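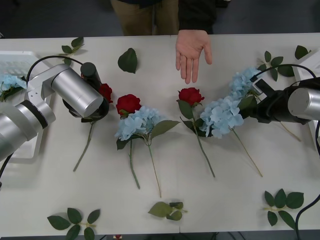
부고 색인에 유족 이름까지 다 넣는 건 지나친 욕심 아니냐는 말씀, 월요일 메일에서 잘 읽었습니다. 저는 정반대로 생각해서 답장이 좀 길어질 것 같아요. 원문은 바로 밑에 붙여 두고 이어서 씁니다.

월요일 오전, 린들로 부고 색인 목록에 올라온 글:
> 안녕하세요. 작업 지침 초안 읽었습니다. 수고 많으셨어요.
> 그런데 고인 이름, 사망일, 게재일, 면수까지는 이해가 되는데
> 유족 이름을 전부 별도 항목으로 뽑는 건 부담스럽습니다.
> 한 건 입력하는 데 걸리는 시간이 두 배는 될 것 같고,
> 옛날 신문은 활자가 뭉개져서 손자 이름까지 읽기가 쉽지 않아요.
> 일단 고인만 색인하고 나머지는 나중에 생각하면 안 될까요?
> 그리고 "먼저 떠난 가족"은 어디에 적으라는 건지 지침에 안 보입니다.

시간이 더 걸린다는 건 맞습니다. 저도 린들로 주간지 3월분을 해 보면서 느꼈어요. 첫날은 고인만 적는 방식, 다음 날은 유족까지 적는 방식으로 했는데, 둘째 날에는 눈이 빠지는 줄 알았습니다. 그런데 그 둘째 날이 훨씬 재미있었어요! 고인만 적을 때는 이름이 그냥 지나가는데, 유족을 같이 적으니까 앞에서 본 집안이 뒤에서 또 나오는 겁니다. 한 부고에서는 "올베리에 사는 누이"로만 나온 분이 몇 주 뒤 본인 부고에서 결혼 전 성과 함께 나와요. 고인 이름만 있는 색인이었으면 이 두 건은 영영 따로 놀았을 거예요.

특히 여성 쪽이 그렇습니다. 옛날 부고에는 "아무개 부인"이라고만 적힌 경우가 정말 많잖아요. 본인 부고만 찾아서는 친정이 어디인지 알 길이 없는데, 아버지나 오빠 부고의 유족 명단에는 이름이 제대로 적혀 있곤 합니다. 우리 목록에 가족사 질문이 올라올 때마다 막히는 데가 딱 거기였고요. 유족 항목을 넣자고 제가 계속 조르는 이유의 절반은 이것입니다.

지금까지 제가 입력한 것은 222건입니다. 전부 유족까지 넣었고, 파일은 트렌던트에 올려 두었으니 누구든 열어서 검색해 보세요. 성 하나만 쳐 봐도 느낌이 옵니다. 제 외가 쪽 성을 넣었다가 저녁을 통째로 날렸어요 (후회는 없습니다).

활자가 뭉개진 문제는 이렇게 하면 어떨까요. 읽히는 글자만 적고, 못 읽은 자리는 물음표 하나로 둡니다. 몇 글자가 빠졌는지 맞추려고 애쓰지 마시고요. 짐작한 이름은 절대 본 항목에 넣지 말고 비고란에 "혹시 ○○?" 식으로 남겨 주세요. 저도 처음에는 앞뒤가 맞는 것 같아서 짐작으로 채워 넣었다가, 나중에 장례식장 장부하고 대조하면서 세 군데를 고쳤습니다. 마루스 장례식장 옛 장부는 사본이 도서관 향토자료실에 있어요. 손글씨라서 처음엔 어렵지만 같은 사람이 오래 쓴 장부라 조금 보다 보면 금방 익숙해집니다. 장부에는 부고에 없는 것도 있습니다. 누가 비용을 냈는지, 꽃은 어디로 보냈는지, 운구차가 어느 길로 갔는지까지요. 그걸 우리 색인에 다 옮길 수는 없지만 장부 쪽수만이라도 비고란에 적어 두면
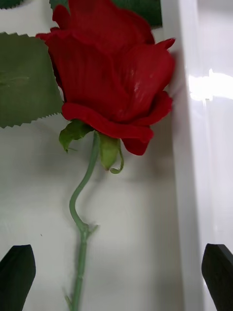

나중에 찾아보는 분이 얼마나 반갑겠어요. 쪽수는 "마루스 장부, 쪽 번호" 순으로 적어 주시고, 번호가 지워진 장은 앞 장 번호 뒤에 "다음"이라고 쓰면 됩니다.

"먼저 떠난 가족"은 제가 지침에서 빠뜨렸네요. 짚어 주셔서 고맙습니다. 유족과 같은 칸에 넣되 이름 뒤에 "선"이라고 표시하는 걸로 하겠습니다. 칸을 새로 만드는 것도 생각해 봤는데, 트렌던트에서 검색할 때 칸이 갈라져 있으면 꼭 한쪽을 빼먹게 되더라고요. 관계가 적혀 있으면 관계도 그대로 옮깁니다. 원문에 "자매"라고만 되어 있으면 언니인지 동생인지 정하지 말고 "자매"로 두세요.

자주 나온 질문도 같이 적습니다.

게재일과 사망일이 안 맞을 때: 둘 다 적힌 대로. "지난 화요일"처럼 요일만 있으면 사망일 칸은 비우고 비고란에 원문 표현을 옮깁니다.

같은 부고가 두 번 실렸을 때: 한 건으로 합치지 말고 각각 입력해 주세요. 두 번째 것에 정정이 들어간 경우가 꽤 있고, 그 정정이 아주 쓸모 있습니다.

감사 인사 광고("조문해 주신 분들께 감사드립니다"): 이것도 입력합니다! 종류 칸에 "감사"라고 쓰세요. 정작 부고는 빠진 호인데 감사 광고만 남아 있는 집도 있습니다.

올베리 소식란에 한 줄로 실린 사망 소식: 종류는 "단신". 고인 이름과 게재일만 있어도 한 건입니다.

기수와 약어: 풀어 쓰지 말고 원문대로. 단체 이름 약어를 제가 마음대로 풀었다가 전혀 다른 단체였던 적이 있어요.

그래도 유족 입력이 부담스러우신 분은 고인만 먼저 하셔도 괜찮습니다. 그 대신 "유족" 칸에 "미입력"이라고만 써 주세요. 빈칸으로 두면 유족이 없는 부고인지 아직 안 한 건지 구별이 안 됩니다. 미입력 건은 제가 기쁜 마음으로 가져가겠습니다. 저는 이 작업이 정말 좋거든요. 짧은 부고 하나에 이사 간 동네와 다니던 공장과 이웃 이름이 다 들어 있는 걸 보면 그다음 것도 안 읽고는 못 배깁니다.

다음 묶음은 14개 호입니다. 린들로판과 올베리판이 섞여 있으니 첫 면 위쪽 제호를 꼭 확인하고 시작해 주세요. 하고 싶은 호가 있으면 이 메일에 답장으로 적어 주시고, 먼저 적은 분이 가져가는 걸로 하지요. 여름 호는 스캔 상태가 제일 좋아서 처음 해 보시는 분께 권합니다. 제본된 쪽이 어둡게 나온 호는 제가 이번 주에 도서관에 가서 원본으로 다시 볼게요.

지침 고친 판은 저녁에 올리겠습니다.

린들로 부고 색인 목록 관리 담당 드림

이 글 인쇄하기 | 이메일로 보내기

댓글

월요일에 질문 올린 사람입니다. "미입력" 표시 방식이면 저도 할 수 있겠어요. 222건 파일에서 저희 할머니 친정 성을 찾아봤는데 올베리 쪽 부고에 유족으로 나오시네요. 유족 칸 반대한 거 취소합니다.

감사 광고 입력에 한 표요. 그런데 교회 이름으로 낸 감사 광고는 고인 칸에 뭘 적나요? 본문에 고인 이름이 안 나오는 것도 있어요.

→ 그럴 때는 고인 칸에 물음표 하나, 비고란에 교회 이름을 적어 주세요. 이것도 지침에 넣을게요!

마루스 장부 손글씨에서 숫자 1하고 7이 너무 비슷합니다. 가로획 있는 게 7 맞지요?

여름 호 중에 린들로판 두 개 제가 가져갑니다.

문의: 목록 관리 담당 앞 답장 | © 린들로 부고 색인 목록 | 맨 위로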